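Progress report on the Cherkaoui Road pedestrian safety grant
Second reporting period
Prepared by Baltasar Yáñez, project coordinator
For: Graciela Herrera, Rerkik Community Fund
12/02/2023

Dear Graciela,

Please find below our report for the second period of the grant. I have kept the same order as in the first report, so that it is easy to compare the two. The financial table is sent separately by Liam Conneely, with the receipts.

1. Crossing at the school

The temporary crossing in front of the primary school is now in use on all school days. The city approved the painted lines and the two flexible posts in the centre of the road, but the raised part was refused for this winter, as the snow plough can not pass over it safely. We accepted this decision. We have asked that the raised crossing is considered again in spring, and the traffic engineer, Shota Ikeda, has agreed to come to a site visit when the ground is clear.

One of the posts was hit by a vehicle during the night and was found lying in the ditch. It was reported to the police and replaced by the city at no cost to the grant. We do not know who was the driver.

2. Survey of people who walk

We have received 400 completed forms. The question which gave the most comments was the one about the corner with the bus stop, where drivers turn right without looking at the sidewalk. Many older neighbours wrote that they walk one block further to avoid this corner. There were also comments about bicycles on the sidewalk, which is outside our project, and I have passed them to the city.

The forms in French took more time to enter, and I want to mention that the translation was done by Prasetyo Lumbantobing in his own hours. We would like to pay him for the next survey, and this is included in the request at the end.

3. Reports of near misses

Since the first report, residents sent us 23 reports of near misses. Of these, 19 happened when it was dark or nearly dark. This supports what the residents said from the beginning, that the street lights on the north side are too far from each other. I must be careful here, as people who write to us are not the same as all people who walk on the road, and the number can not be used as a measure of the real risk. The police figures for the same period are not yet published. 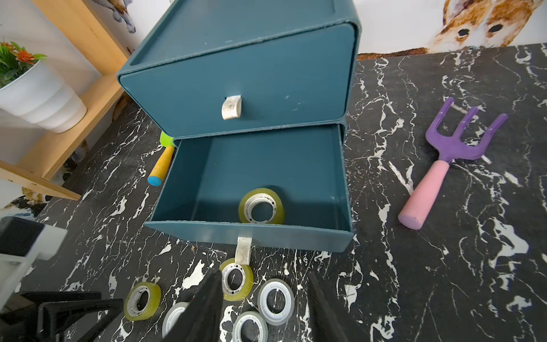 Two of the reports concerned the same delivery van. We wrote to the company, Stendix, and received a polite answer. Their drivers are now asked to enter the parking lot from the back street. A neighbour who lives opposite told me that the vans do this in the morning but not always in the evening.

4. Reflective bands and school visits

We visited every class in the primary school and gave each child a reflective band. The teachers asked us to come back in December, when the days are at their shortest, and we said yes. The bands were ordered from Cikia. The first delivery came in the wrong size, too wide for small arms, and had to be exchanged, so the visits began two weeks later than we planned. I am sorry for this delay. I should have asked for a sample first.

5. What is behind schedule

The speed display sign is not installed. The pole belongs to the electricity company and we are still waiting for the written permission. I have telephoned several times and the last answer was that the file is with another department. If the permission does not arrive before the end of the year, I would propose to use a portable sign on a trailer, which needs only the approval of the city.

The evening walk with the councillor was cancelled because of freezing rain. A new date is not chosen yet.

6. Request

We ask for your agreement to move $400 from the printing budget to translation. The printing was cheaper than we expected, and the total of the grant does not change. Liam will need your answer in writing before he can make the change in the accounts.

If you would like to see the comments from the survey, I can send them with the names and addresses removed.

With kind regards,
Baltasar Yáñez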